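4.2 Rules for handling cloth in lived-in bedrooms

The best part of writing the Ledora practice rules was finding out how much good behavior fits into short sentences. The first draft had 86 rules. The version we now use has 12, and operators at both the Hulme and Gilmont sites can recite most of them -- a result we are delighted with. Each rule applies to one person working with one hand-held gripper in a bedroom that is in ordinary use.

Rule 1 asks the operator to name the target item aloud before the gripper comes near it. Rule 2 limits contact to that item and the surface directly under it. Bedding makes this second rule interesting. A bed is soft, its layers overlap, and a pad that presses too far can pick up a fold of duvet along with the target. Our wording is therefore strict: if a second fabric moves with the first, the operator opens the pads, backs off and starts again.
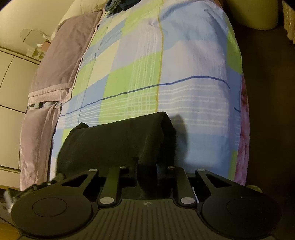 Rule 3 covers the approach. We ask for a slow entry from the near side of the bed, with both pads in the operator's view until contact. Figure 2 shows the gripper at a dark, bunched cloth on the near edge of a bed made up with a checked duvet cover. Dark items on pale bedding are the easy case for Rule 1, and we recommend them for training. Dark on dark belongs later, once an operator has passed the Lurkar checklist.

Rule 4 deals with everything else on the bed. Pillows, sheets and blankets stay as the resident left them. Early drafts let operators clear a work area first, and we are glad we dropped that. Tidied beds gave us tidy recordings, and a robot trained on those would meet its first real blanket with no preparation at all.

Rules 5 and 6 concern stopping. An attempt ends after 2 failed grasps on the same item, and the failed attempts are kept and labeled. We feel strongly about the labels! A standard that quietly discards failures cannot tell its readers how hard the task is. The remaining rules cover storage and consent, and are taken up in Section 5.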